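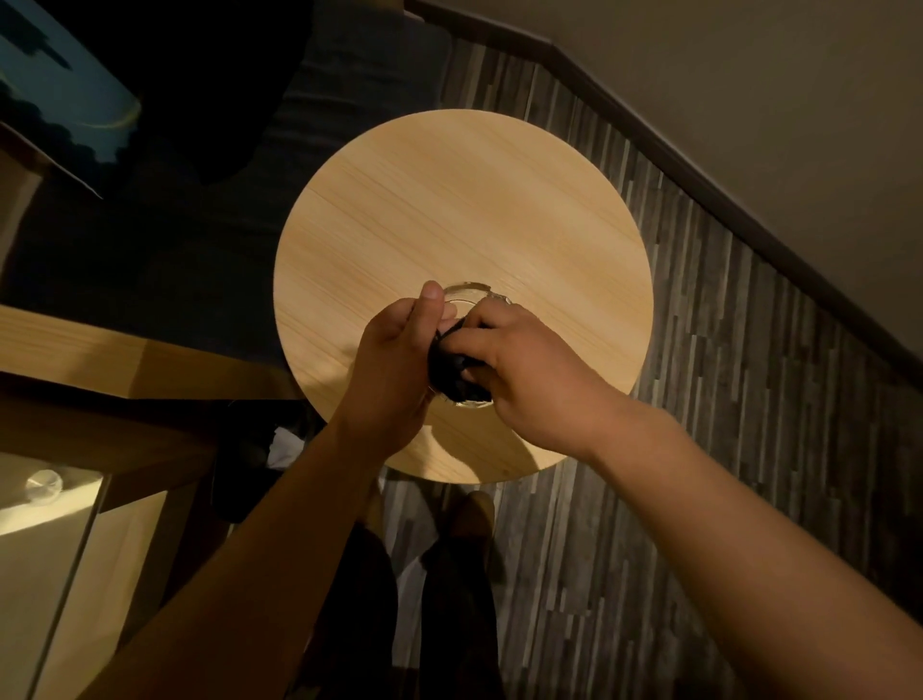 Ventouse qui lâche les bols en verre après le nettoyage (cellule Keane, alarme 2088)

Question posée par Charalambos Theodorakopoulos

Bonjour à tous. Je m'excuse d'avance pour mon français, ce n'est pas ma langue maternelle.

Dans notre atelier de Bellolholm, nous avons un petit bras Keane avec une ventouse Kamau. Il prend des bols en verre peu profonds dans un plateau et il les pose sur la balance. Il prend par l'intérieur, au fond du bol. Les bols sont lavés et ensuite essuyés à la main avec un chiffon. Depuis le mois de septembre, j'ai l'alarme 2088 (vide insuffisant) surtout sur les premiers bols après le lavage. Le seuil est réglé à 70 % et je n'ai pas voulu le baisser.

J'ai déjà changé le filtre et vérifié le tuyau. Avec une plaque de verre plate, le vide monte normalement. Est-ce que le problème peut venir de la manière d'essuyer ?

Réponse de Anastasia Michailidis (acceptée)

Oui, c'est très possible. Nous avons eu la même alarme à Stalness et la cause était l'adoucissant dans la lessive des chiffons. Il laisse un film gras sur le verre, et ce film passe ensuite sur la lèvre de la ventouse.

Je vous conseille de procéder dans cet ordre :
Arrêtez la cellule et démontez la ventouse. Nettoyez la lèvre à l'eau tiède avec un peu de savon neutre, jamais avec de l'acétone. Laissez sécher complètement avant de remonter.
Lavez les chiffons sans adoucissant, deux fois de suite.
Essuyez le fond du bol en dernier, avec une partie propre du chiffon - si on commence par le bord, on ramène au fond tout ce qu'on a enlevé.
Relancez avec 2 bols seulement et notez la valeur du vide pour chacun.

Gardez votre seuil. Si la valeur reste faible sur un bol propre, regardez la hauteur de prise. Une plaque plate ne dit rien sur un fond courbe, la lèvre ne s'appuie pas de la même façon.

Réponse de Panagiotis Rallis

Chez moi c'était la ventouse, trop dure. J'ai mis un modèle à soufflet et plus d'alarme. Essayez.

Commentaire de Charalambos Theodorakopoulos

Merci aux deux. Il y avait bien de l'adoucissant. J'ai relavé les chiffons dimanche et nettoyé la lèvre, l'alarme est venue encore une fois dans la matinée, puis plus rien. Je vais commander quand même un soufflet pour comparer.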